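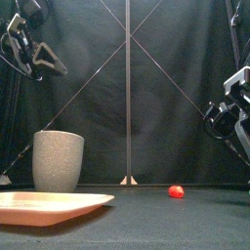
How often should the Plustitz be watered?
When the top of the compost feels dry to a fingertip pushed in as far as the first knuckle. The calendar has no opinion worth hearing, and neither has your neighbour.

Section 4: Potting up your Plustitz strawberry

You will need the Erkow cup pot with its drainage plug, a shallow tray, a bag of potting compost, the young plant and a jug holding 1,000 ml of water. A trowel is useful. A dessert spoon is what most people end up using.

1. Put the tray on a flat surface that you don't mind wiping. Carpet is not such a surface, whatever you promised the household.

2. Pull the drainage plug out of the base of the pot. Keep it if you like keeping things. You will want it again only if you use the pot for pencils.

3. Fill the pot halfway with compost. Tap the side twice to settle it. Do not press it down with your fist – roots like air, and they sulk without it.

4. Squeeze the sides of the nursery pot and slide the plant out. If the roots have gone round and round, tease the bottom ones loose with your fingers.

Caution: Do not pull the plant by its leaves. The leaves will come. The plant will stay where it is.

5. Set the plant in the middle and fill in round it. The crown (the knobbly part the leaves grow from) should sit level with the compost. Buried, it rots. Left too high, it dries out and topples over at the first draught.

6. Stop filling 2 cm below the rim. This gap is for water and should not be improved with pebbles, shells or the small ceramic hedgehog sold separately in the Matlala range.

7. Stand the pot in the tray and pour slowly until water shows underneath. Wait 30 minutes, then tip away whatever is left in the tray.

Note: A speckled finish hides splashes of compost very well. A plain one does not. Wipe either with a damp cloth and leave the scouring pad at the sink.

Choosing a spot

A bright windowsill is best. Turn the pot a little whenever you pass, or the plant will lean on the glass like a bored child on a train. Keep it off the radiator shelf from December until the heating goes off.

Picking

Wait until the fruit is red all the way up to the stalk, then snip the stalk with scissors. Picked early, a strawberry will redden a bit on the table but will get no sweeter, however long you look at it.

Rinse the fruit just before eating. Stored wet, it goes soft by morning.

Spare plugs and trays are listed under part 839 in the Fultura catalogue. For questions not covered in this section, write to Urho Karppinen at the spares desk, who would like it known that he cannot diagnose a leaf from the word "funny".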